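Join the Cordero Mill Heritage Project as a Community History Coordinator

Location: Osteck, with regular days at the Gorkgate reading room
Hours: Part-time, 24 hours a week
Contract: Two years, with a good chance of renewal
Apply by: 2024-05-31

We're looking for somebody who loves old letters, kitchen-table conversations and the kind of local history that usually lives in shoeboxes. If you've ever lost an afternoon to a stranger's recipe book or a stack of pay slips, please read on!

Who we are

The Cordero Mill Heritage Project collects and shares the story of the working families of Osteck and the river villages downstream. The first mill on the site opened in 1778, and people in town still give directions by it, even though the main building came down before most of us were born. Our collection has grown mostly through gifts from households, a drawer or a trunk at a time. We have wage books, choir programs, two wedding quilts, a very long run of the mill newsletter (missing most of one winter), and 238 recorded interviews with former workers and their children.

Those interviews are the heart of the place. Lucía Sepúlveda started recording them on a borrowed cassette deck, and she still does several a year. You'd be working alongside her, and she is a wonderful person to learn from — she'll let a silence run for a full minute if she thinks there's a story at the other end of it.

What you'll be doing

Most of your week will be spent with people. You'll visit contributors at home or invite them to the reading room, record their memories, and help them decide what they'd like to share with the public and what should stay private for now. You'll also write short summaries of each interview so that other people can find their way into it. We don't need academic prose. We want a neighbor to be able to pick up a summary and know whether their great-aunt's street comes up.

You'll plan our open evenings too. We hold 9 of these a year, and they vary a lot. Last February we had people bring in photographs they couldn't identify, and by the end of the night most of the chairs had been pushed together around one table and everybody was arguing happily over a picnic. We'd love more evenings like that, and we'd love your ideas for ones we haven't thought of.

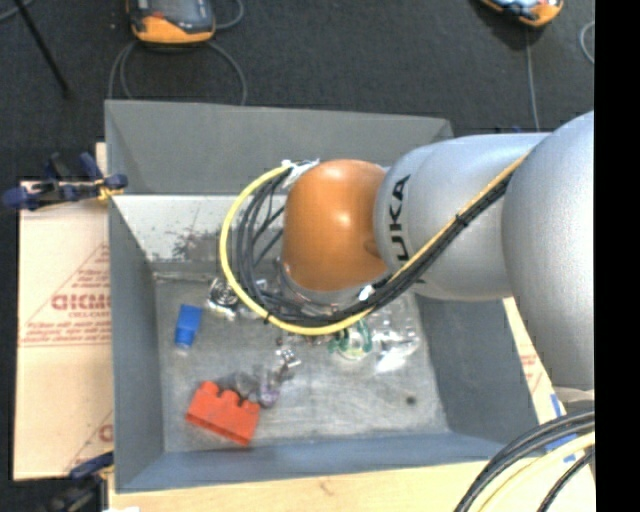
There's a schools side to the job as well. You'll work with Polyxeni Raptis on our loan boxes, which travel to classrooms in Osteck and Jondine with copies of documents, sound clips and a few sturdy objects that can be passed around. The boxes are popular and getting a bit tired. The one on mill food needs a complete rethink, and the one on strikes and holidays has lost its teacher notes altogether, so there's plenty of room to make something of your own.

Finally, some of the work is plain tidying. Labels, release forms, file names, phone calls to people whose forms came back half filled in. We all share it, and we usually do it together after lunch with the radio on.

Who we'd like to hear from

You should be a good listener and comfortable talking with people much older or much younger than you. You should be able to write clearly and keep notes that another person can follow. You'll need to be able to get out to the river villages, where the bus service is patchy, but we can help with travel costs or arrange a ride.

Experience in recording interviews would be great. So would a second language, especially Portuguese or Romanian, as a good number of mill families came from elsewhere and we have recordings nobody on staff can fully follow. Neither is required. We've hired a baker and a school bus driver in the past, and both were terrific at this work. A degree isn't needed.

What we offer

We pay $27 an hour, with paid vacation, sick leave and a small training budget that you can spend as you like. You'll have a desk by the window in Gorkgate and a key to the building. Evening work is paid at the same rate or taken back as time off, whichever you prefer. Your first month will mostly be spent sitting in on interviews and listening to old ones, so you won't be thrown in alone.

How to apply

Send us a letter of up to two pages telling us why the job appeals to you, along with a résumé or a simple list of the work you've done, paid or unpaid. If you'd rather record yourself talking, that's fine too — keep it under 7 minutes. Please include the name of one person who knows you well and would be happy to speak with us.

Interviews will be held in the reading room. You'll meet Lucía and our director, Virgil Munteanu, and we'll send you the questions beforehand. We'll also play you a short clip from the collection and chat about what you heard in it.

Questions are very welcome before you apply. Ask for Virgil at the reading room, or just drop in during opening hours and have a look around. The side door is the one that opens.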